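Oketar moves kit packing to white tables at Smits site

17th August

Oketar has finished refitting the packing room at its Smits site, where the company assembles craft and classroom kits for mail order. The change covers 13 tables and took 5 days, with packing shifted to the front hall in the meantime.

The old benches were brown and had a raised lip along the back. Small parts collected against the lip and were hard to see. The new tables are white with a matte top, set flush against a white wall, with no shelf or rail above the work area. Lighting was left as it was.

Each kit is now laid out on a flat colored sheet before it goes into the box. Blue is used for kits with small loose parts, and gray for paper goods. The sheet is not fixed to the table. Packers can turn it to suit the hand they work with, and it goes back in the rack at the end of a shift. 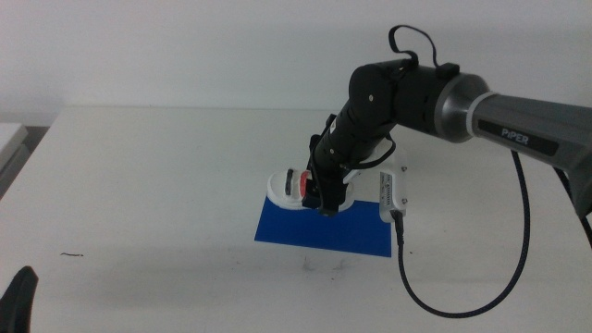

Red parts were the first to be moved to the new layout. They had the highest miss rate in the February count, when 2,076 kits were opened and checked against their lists. Most of the errors were a single missing piece. Doubles were less common and were nearly all found in the Bollik counting set, which has the smallest parts in the range.

"The color of the sheet does most of the work," said Maximiliano Rivas, who runs packing at the site. "You put a red piece on blue and you see it. On the brown bench you had to go looking."

The sheets are supplied by Zultevis in packs of 400. Oketar tested a thicker version — it lay flatter but slid on the matte surface — and went back to the standard weight. Worn sheets are cut down and used as box dividers.

The packing list has also been changed. Parts are now printed in the order they are laid down, left to right, and the box number has moved to the top corner. Kits packed under the old list will ship until stock runs out. Part numbers are the same on both versions.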